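# The Windowsill Has Been Promoted to Storage

There's a law of apartments that any flat surface under a window will fill up to the height of the latch. Ours took two months. We moved to the Zeltwood end of town in March with the sincere intention of keeping one sill clear for light, and possibly a fern. By May the fern had been moved to the bathroom, where it's doing better than we are.

So last month I did what I always do when faced with a mess, which is buy something to put it in. The something was a Lekota, a set of stacking bins with 19 parts and a leaflet made up entirely of arrows. I built it in an evening. It holds chargers, a tape measure, sunglasses, the second tape measure, and the tape I bought while looking for both of them. It doesn't hold the Lekota leaflet, which I lost immediately and would now quite like back, as there's a bracket left over.

My rule for the clear-out was 90 minutes, phone timer, no reading old mail. I got through the drawer under the window in the first ten, mostly by tipping it into a different drawer. Then I hit the clothes.

I don't know how other people do clothes. The stuff that's dirty goes in the hamper and the stuff that's clean goes in the closet, fine, but there's a third category, worn once and perfectly good, and it has no legal address. Mine lives on whatever is nearest the window. I own a lot of stripes. I have been told this. When they're all in one heap it looks like a crosswalk has collapsed.

The pens were worse. I tested every one on the back of an envelope from Votus (they sell us our internet, and they write to us more than my family does). Most were dead. I threw the dead ones out and felt like a person on television. A day later there were dead pens again, so either I missed a few or they're breeding behind the radiator.

Then there's the shiny stuff. My half of the household has a weakness for anything chrome, amber or glossy black, and all of it wants to be near the window in the afternoon, when the glare comes in and you can't see what you're reaching for anyway. 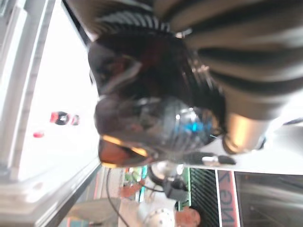

*Stripes, chrome, one small blue light.*

I did try the advice where you hold each object and ask how you feel about it. I felt tired. The cat, Mustard, was also consulted, and sat on the keep pile until it was all one pile.

For the record, the final tally: two bags to the thrift store, one bag to the trash, and one bag in the hall that I'm calling "undecided" and that my shins are calling something else. The leftover bracket is in a cup. The Lekota makers say their bins will take 300 small items, and I'd like to see the home where that was tested, because we must have around 1,000 and I was only working on one window.

Next up is the hall closet. It has a door that closes, so I may leave it until June.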